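Prosser open day, who else went?
Automation and Trades board > General

fernbank_fitter
Posted Friday, 7:40 pm

Got back from the open day at Prosser a while ago and I'm still trying to work out what I was meant to be impressed by. The flyer said "see the future of small parts handling". What I saw was Roltar's gripper on a bench, a young bloke explaining it very fast, and a sausage in bread for 2 dollars. The sausage was fine.

Anyone else go? I'd like to hear from someone who stayed for the afternoon, as I left before the Wovton people did their talk.
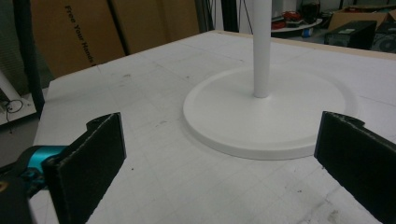

My gripe is with the choice of parts. We run a shop where nothing comes in clean, nothing sits flat and half of it is tangled up with the other half. At Prosser you get a big white table with grid lines on it and a round base with a pole sticking up, and I could grab that pole in welding gloves with my eyes shut. Show me the thing fishing a bent bracket out of a bin of swarf and I'll clap as loud as anyone.

kettle_and_torque
Posted Friday, 8:05 pm

I was there for the afternoon. Wovton's talk was 611 slides long, or felt like it. Mostly labour costs, with a graph going up and another graph going down. Someone near the front asked what happens when a part is greasy and was told that was "on the roadmap".

I don't agree about the gripper though. You have to start somewhere, and a plain bench is where you start. You didn't learn to weld on a pressure vessel.

fernbank_fitter
Posted Friday, 8:11 pm

No, but I didn't hand out flyers about it either.

dunnart
Posted Friday, 8:30 pm

Bit harsh. My lad is doing his cert and he thought it was the best thing he'd been to all year. He got to have a go of the hand-held one and ask questions without being treated like an idiot. I can't say that about most trade days.

Did you get close enough to see how it's put together? I was stuck at the back behind a bloke with a backpack.

kettle_and_torque
Posted Friday, 8:52 pm

Yep, right over it. Tidier than I expected, to be fair to them. 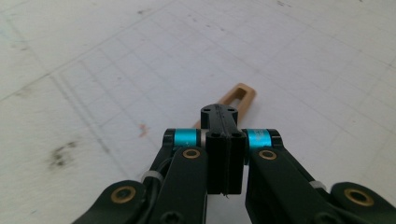

Looking down on the gripper with the slotted tan piece in front of it. Cyan spacers, brass bushings at the joints, zip ties on the arms.

Bushings in the pivots are a good sign as far as I'm concerned. The cheap one we trialled at Fitedness ran plastic on plastic and got sloppy before the trial was over.

millrace
Posted Friday, 9:15 pm

Zip ties, but. If you're asking a small shop to spend real money, I'd want to see proper cable clamps. Those ties will be the first thing to go once it's near coolant.

kettle_and_torque
Posted Friday, 9:20 pm

It's a demo unit, mate. Half the machines in my shed are held together with zip ties and they've been earning for years.

millrace
Posted Friday, 9:24 pm

And would you sell me one of them?

fernbank_fitter
Posted Friday, 9:41 pm

I'll give you the bushings. My question for the young bloke was what it costs to change over from one part to the next, in hours, with my people doing it. He gave me 6 different answers and none of them had an hour in it. That's the number I'd travel for. The colour of the spacers I can live without.

dunnart
Posted Friday, 10:02 pm

He told my lad it depends on the part, which sounds about right to me. You'd get the same answer from anyone selling a press brake.

fernbank_fitter
Posted Friday, 10:10 pm

The press brake fella brings a bit of my own steel and bends it while I watch. I've got a bucket of brackets here. If Roltar want to come round and have a crack at them I'll put the kettle on.

kettle_and_torque
Posted Friday, 10:18 pm

They've got another day on in December, so take the bucket with you. I'll shout the sausage.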